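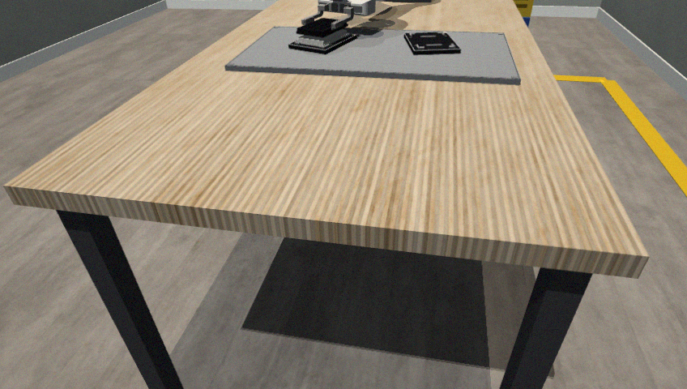
Mervin MacPherson wrote in after last week's class that he'd rather learn on the real cell from day one, and that if the simulated one is set up right it ought to just transfer, so why spend a whole session on frames and offsets.

Fair question, Mervin, and I had two more emails along the same lines, so I'm going to build the session on it. My short answer is that most of the setup work in this course is frames and offsets, and the simulated cell is where you can get them wrong forty times before lunch without bending a finger. The longer answer is the rest of this handout.

Session 4: Setting up the Brilleo cell (transfer between two bases)

What you need open: the Brilleo cell file, the Ojo viewer, and last week's sheet with the tool measurements. If you lost the sheet, there's a copy in the course folder under week 3. Please don't type the numbers in from memory. I did that myself in July with a different group and we chased a 2 mm error for most of an afternoon (it was my 2 mm, and they were very nice about it).

The cell

It's the one you already know: long table, gray plate toward the far end, left base and right base on the plate, gripper over the left one. In these notes I'll say L and R for the bases. L and R are always as seen from the near end of the table, the end with nothing on it. Last year's notes used the robot's own left and right and half the class taught everything mirrored, so if you've borrowed an old set from a friend, watch out for that.

The job for this course is to take the black block from L and set it down on R, then bring it back again. That's it! It sounds like nothing, and you'll be surprised how much of the cell has to be right before it works twice in a row.

Step 1. Put the work frame on the plate

Beginners nearly always put the work frame on the table. It's big and flat and it's right there, and the software will happily let you. The trouble comes when somebody shifts the plate and every point you taught is now wrong, each one by the same amount, and you have to redo the lot.

So hang everything on the plate. Origin at the near left corner of the plate, X running along the near edge toward the right, Y going toward the far end, Z up. Then L and R are both children of the plate frame. Move the plate, and the bases and the points come along with it.

Check it this way: in Ojo, slide the plate 20 mm toward the near end and look at your taught points. If they moved with it, good. If they're hanging in the air where they used to be, you've parented them to the table or to the world. Undo and try again.

Step 2. Tool point

The tool point goes midway between the fingertips, at the height where the fingers actually grip. The default in the Fornier gripper file puts it up at the mounting face, and if you leave it there the robot will rotate around a spot inside its own wrist. You'll notice as soon as you ask for a small turn and the fingers swing off sideways.

Our distance from the mounting face to the grip point is 148 mm. Type it in as Z, leave X and Y at zero, leave the rotations alone for now. Then do the wiggle test – rotate the tool back and forth around Z and watch the point between the fingers. It should sit still. If it draws a little circle, your X or Y is off. If it sits still in that test but wanders when you tilt, look at Z.

Step 3. Teach L

Teach three points at each base and name them properly. I use L_above, L_near and L_grip, and I'd like you to use the same so that I can read your files.

L_above: high enough that you can travel sideways with the block in the fingers and clear everything on the plate.
L_near: 20 mm straight up from the grip point. From here down you go in a straight line and you go slowly.
L_grip: fingers either side of the block.

Teach L_grip first and make the other two from it by adding to Z. Don't jog to them by eye. By eye you'll get something a hair off vertical and the block will drag on the way out.

A word about finger clearance at L. The block sits raised over the ribbed piece, so it's tempting to go lower "to get a better hold." Resist! Go down only until the fingers have the sides of the block. Turn the collision display on in Ojo and leave it on for the whole session. It slows the viewer down a bit on older laptops, I know, and I still want it on.

Step 4. Teach R

You can copy the L points, paste them under the R frame and rename them, and X, Y and the rotation should come across fine. Z is where people get caught. At L you're picking the block off the top of another part. At R there's nothing on the base, so the block has further down to go. If you paste the L height straight over, the fingers will open and the block will drop.

In simulation a dropped block may just land neatly, depending on how your physics is set, and then you think it's all fine. Set the contact softness to the course value and look at it from the side in slow motion.

Step 5. Speeds

Start at 300 mm/s for the sideways travel and leave it there until the whole loop has run clean ten times. The last stretch between near and grip should be far slower. I'm not giving you a number for that one, I want you to try a few and write down what you see.

Use joint moves to get to the above points and straight-line moves for everything below them. One group last term used joint moves the whole way down and couldn't understand why the fingers came in on a curve.

Step 6. Take it apart and do it again

Save your file under your own name. Then delete the work frame and the tool point and set them up again from your notes only. Compare with the saved file. This is the part everyone wants to skip, and it's the part that tells you whether your notes are any good, which matters a lot when you're the one called in after a gripper swap.

When it goes wrong

All points off by the same amount: work frame. 
All points off, and the error changes as the tool turns: tool point.
L good, R bad: look at the R heights first, then whether R is really a child of the plate.
Block jumps when the fingers close: grip point isn't centered, so one finger touches first.
Fine in Ojo, off on the real cell: now we're back to Mervin's question. Usually the real plate isn't quite where the model says it is. Touch off the plate corner on the real one, correct the plate frame, and leave your points alone. If you did step 1 the way I asked, that's a ten-minute job.

For next time

Bring the saved file, your written notes from step 6 and your speed list. We'll start with the Fitgate checks (read pages 3 to 5, skip the bit on vacuum tools), then swap files in pairs so that you set up somebody else's cell from their notes. Mervin, you can go first on the real one if you still want to – bring the sheet.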